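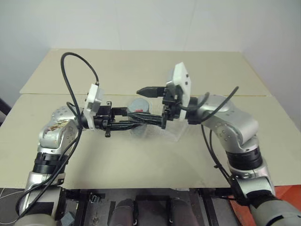

Planning and Buying Equipment for Automation
Unit 4: The budget for a two-arm cell
Handout prepared by Fumiko Chiba. Please bring it with you on 9 November 2020.

4.1 Where the money goes

When students plan their first cell, they usually write the price of the arms and stop there. The arms are the biggest line in the quotation, but a cell with two arms needs many other things, and the supplier will not always list them. Please make your budget under these headings:

Arms and controllers
Grippers, with one spare set of fingers
Cables, cable clips and connectors
Base frame and table
Test objects and packaging
Installation and training
Repairs in the first year

Cables are the line most often forgotten. On an arm which turns its wrist many times in a day, the cable to the gripper bends each time, and it will wear out before the joints do. In our course project we ordered 22 spare cables from Bikar for 904 euros, delivery included. Wilmer Inga thought this was too many. By April we had used more than half of them.

4.2 Comparing two quotations

We received offers from Bresness and from Tian. Bresness was cheaper for the grippers, but each pair of fingers cost 257 euros to replace. Tian asked more at the beginning and sold the fingers for 200 euros a pair. Which offer is better depends on how often you break fingers – and beginners break them often, mainly when two grippers work close together over one small object.

Ask every supplier in writing:
How long is delivery for spare parts?
Is the wrist plate included, or sold separately?
Who pays the transport if a joint must go back to the factory?

4.3 Small objects

Clear plastic cups, lids and bags cost very little, so people leave them out of the plan. They get crushed and must be bought again. Put them on a separate line – Ibrahim Balogun will show how to estimate it.

Homework: prepare a one-page budget for your own cell and send it to Maëlle Lapointe before the next class. Write prices without tax.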